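The Jeluseo cell is back up, and my tea went cold twice getting it there.

For anyone new, that's the name we gave our simulated bottle-handling cell. It's one arm, one two-finger gripper and a little room to work in, all of it living on a computer under my desk. People assume a simulated robot needs no looking after. Ha! It drifts like anything else you keep tinkering with. In June I moved everything over to the new Firnar physics build, and the next morning the arm was shoving bottles around like it had a grudge.

First I checked the joint limits against the Inetti sheet (fine), then the contact settings (not fine at all). The update had quietly put friction back to its default, so I typed my old values in again from a notebook - yes, paper - and ran the short test of 30 grasps. Better, but it still missed 9, and always on the same side.

So I went after the tool offset, the number that tells the arm where its fingertips are compared to the wrist. I'd changed the finger model back in the spring and never redone it. Redoing it is slow work: open the gripper, creep up to something tall, stop, look, nudge, repeat. I use the dark red wine bottle on the white surface in the corner, and I like to stop with one finger standing up alongside it and the other stuck out sideways down near the base, so I can judge both fingers from one pose. Run 329 was where I finally left the offset alone and saved the file as Minami, and tonight I'll start the long test and go to bed. 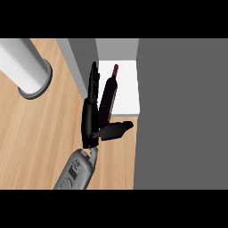 Contact | Copyright, all posts and pictures by the author | Back to top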